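Our street after dark - a small gallery

Welcome, and do take your time. When Morena Lombardi suggested we gather up some night views of the neighbourhood for the residents' pages, I was delighted, as I have walked these pavements late in the evening for more years than I care to admit (the dog insists, and so do my knees). By day everyone looks at the front gardens. After dark it is the windows you notice, and the lamps, and how far off the end of the road seems to be. Morena did the choosing and I have done the writing, which suits us both very well.

A lit window or two, the streetlight with its cold bluish haze, and the parked cars tucked in along the left-hand kerb. I always find a lamp left on in somebody's house such a friendly thing to walk past!
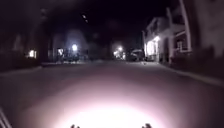
Who should I tell if a streetlight goes out?
Settimio Longo keeps the list of faults for our end of the neighbourhood. Drop a note through his door with the nearest house number and he will pass it on to the council.

I have a soft spot for the road itself, too, patches and squiggles and all. There is a thin, wandering line in the asphalt in this next one, over on the left, that I could happily look at for ages, and on the other side a chrome wheel by the kerb with swirling spokes, rather like a child's pinwheel - it quite steals the show.
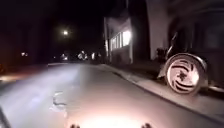 When is the next evening walk?
We go out again in June, meeting at the corner by the postbox once it is properly dark. The walk takes 60 minutes at a gentle pace, and dogs on leads are very welcome.

More views will go up as Morena sorts through them, and if you have a favourite of your own from a late stroll home, please do send it along to either of us.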